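Lista de revisión antes de grabar (con mis comentarios)
Última actualización: viernes, 10 de agosto de 2018
14 comentarios · Compartido 3 veces

Esta es la lista que uso en Nirari antes de cada tanda de demostraciones con la pinza de mano. Le fui añadiendo notas y ya parece un diario, ¡perdón!

1. Tornillos y pasadores de las mordazas: OK. Apreté uno que bailaba un poquito.
2. Dedos sin grietas ni rebabas: OK. Paso la yema por el canto, que una rebaba te saca un hilo en un segundo (pregúntenle a mi suéter).
3. Lente limpia: OK, a la segunda. Tenía una huella enorme.
4. Espacio libre en la tarjeta: OK.
5. Cables fuera del paso: PENDIENTE. Ayman Nassar quedó en traer canaleta de Breda y sigo esperando.

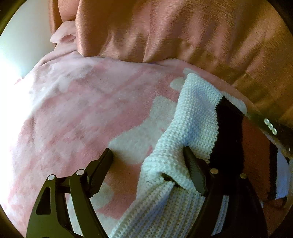 6. Telas: mezcla de texturas. OK, y es mi punto favorito. Para la serie Srour quiero agarres difíciles, con telas que se confundan unas con otras, porque con un trapo liso sobre una mesa lisa el modelo aprende poquísimo. El tejido blanco de nido de abeja se deja pellizcar en un buen pliegue, y con la manta rosa de felpa debajo y el satén bronce detrás ya hay tres superficies bien distintas. Ojo con las tachuelas de la correa: reviso que no haya ninguno flojo.

7. Luz: CON OBSERVACIONES. La manta sale quemada por la izquierda, casi blanca. Yo bajaría la exposición antes de seguir.
8. Dedos de quien graba lejos del cierre: OK. Anillos y pulseras, fuera.
9. Pausa cada 50 demostraciones: OK, aunque me cuesta. Llevamos 1,147 de 2,000 y dan ganas de correr, pero con la muñeca cansada los agarres salen feos y luego hay que borrarlos.
10. Copia en el servidor Skirngate al terminar: PENDIENTE, me toca a mí esta tarde.

Recientes
- Cómo nombramos las carpetas de Srour
- Calibrar la pinza sin desesperarse
- Demostraciones que conviene descartar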